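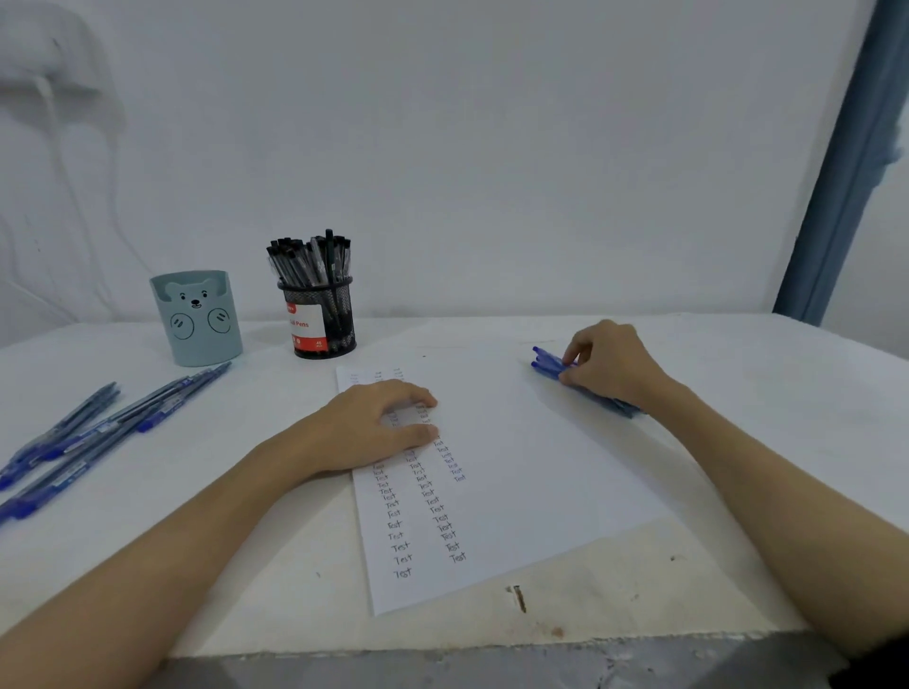 Figure 1. The word "Test" written by hand in columns, with blue pens on the table and the black mesh cup of ball pens behind.

Home Projects Student reports Workshop hours Contact

Toltska: a small writing machine for trying ballpoint pens
Project report, electronics and control
Author: Tamošiūnaitė
Built at the Grekska shared workshop, Zinholm
24 June 2018

1. Introduction

When a ballpoint pen is not used for some time, it often does not write well at the first stroke. The line is pale, or it has gaps, and after a few words it becomes normal. A person who wants to know if a pen is good takes a piece of paper and writes some word again and again. This work is simple but boring, and the hand changes during it. Letters become bigger and less careful, and then it is difficult to say whether the pen is worse or the writer is tired.

The aim of my project was to build a machine which writes one short word with a pen, always at the same size and with the same pressure, so that the lines of different pens can be compared. I called the machine Toltska. It does not decide which pen is good. A person still looks at the paper and gives a mark.

I chose the word "Test" for practical reasons. It has straight strokes, a crossbar, and two small curved letters in the middle, and it is short. If a pen skips, it skips mostly in the "e" or at the beginning of the capital letter.

2. Handwriting as the starting point

Before drawing any part of the machine I needed to know how the word looks when it is written by hand. I used sheets of plain white paper without lines and wrote the word in columns from the top to the bottom. From these sheets I measured the height of the capital letter, the width of the word and the distance between rows.

The measurements were very uneven. On most sheets the words are small at the top and grow toward the lower margin, and the columns are not the same length. I first wanted to take the average height as the height for the machine, but this was not a useful number, as almost no word on the paper had it. In the end I fixed the capital letter at 6 mm. It is near to what I write when I am paying attention, and it fits the travel of the pen carriage with space on both sides.

The path of the pen was also taken from handwriting. I put thin paper over one of my better words and traced it, then I read the points with a ruler and typed them in a table. A program could do this faster, but the word has few points and I could check each one.

3. Construction

3.1 Frame

The base is a melamine shelf from the scrap bin of the workshop. Two steel rods from an old scanner carry the long axis. The short axis is made from drawer runners, which was a mistake in the first version. They have side play, and the crossbar of the "T" came out as a small wave. I put a strip of felt between the runner and the carriage and the wave became much smaller, though it can still be seen if you look for it.

3.2 Motors

There are 2 stepper motors, one for each axis, both from the same kind of printer. The pen is lifted by a small servo. The motors pull toothed belts, and I tightened these with a bent piece of spring steel. I tried also a rubber band, but it lost its force after one week.

3.3 Pen holder

This part took most of the time. Cheap ballpoint pens have similar barrels, but not equal ones. My first holder was a printed tube with one screw, and the screw pushed the pen to the side, so each pen touched the paper in another place. The second holder has two V-shaped jaws closed by a spring from a clothes peg. The pen now stays in the centre and can be changed with one hand.

The pen is not pushed down by the servo. The servo only lifts it, and when it lets go, the pen and the slider rest on the paper with their own weight. I learned this from the failed first version, where the servo pressed so hard that the paper was torn at the end of the "s". For adding weight I glue steel washers on top of the slider.

3.4 Control

The board is a common hobby microcontroller with two driver modules. The program reads the table of points, moves from one to the next in straight lines, and lifts the pen between letters. I did not write acceleration in the beginning, and the motors lost steps at every sharp corner. With a simple ramp at the start and the end of each line the problem disappeared, but the word is written more slowly than by hand.

4. Trial

The plan was a run of 1,000 words with blue pens of one kind, without any change in the settings. The machine stopped after 253 words. The cable of the servo had been rubbing on the edge of the belt clamp and one wire was broken. I repaired the cable, but the workshop had to close for cleaning and the trial could not be started again before the date of this report. The results below are only from the part which was finished.

The size of the word stayed the same on all sheets. When I placed one sheet on another against the window, the words covered each other, except the crossbar, which moves a little to the left or right from the play in the runners.

Pale beginnings were easy to notice. With handwriting I was often not sure about a pale "T", maybe I just did not press. With the machine there is no such doubt, and I could mark the pens much quicker. A few pens wrote well from the first stroke. More of them needed two or three words, and one did not write at all until I warmed the tip in my hand and tried again.

The paper also has influence. On a bare tabletop a small scratch under the sheet gives a gap in the line which looks like a fault of the pen. I now put a piece of thin cardboard under the paper, and I would recommend the same for tests by hand.

5. Problems not solved

The sheet must be straightened by eye before each run. I glued a corner stop from aluminium angle, but the paper can still turn when the pen travels away from the stop. Masking tape holds it, though it makes the change of sheets slow.

Loading is manual. I take a few pens from the cup, put them beside the machine and change them one by one. A magazine was in my first drawing. I removed it from the plan in December when I understood how long the pen holder alone would take.

The caps are another difficulty. A pen with a cap must be opened first, and the cap must be kept somewhere so it goes back to its own pen. At this moment I stand them in a row on the shelf behind the motors.

6. Further work

The drawer runners should be changed for rods, the same as on the long axis. The servo cable will be moved to the other side of the slider and fixed with a loop so that it cannot reach the belt. After this I want to repeat the long run from the first word.

I would also like to mount a cheap camera over the sheet and measure the darkness of the line, but good light is necessary for it, and the lamp over my bench at Grekska gives a shadow of the pen holder exactly on the last letter.

The drawings of the second holder and the table of points are in the folder beside the machine, on the lower shelf.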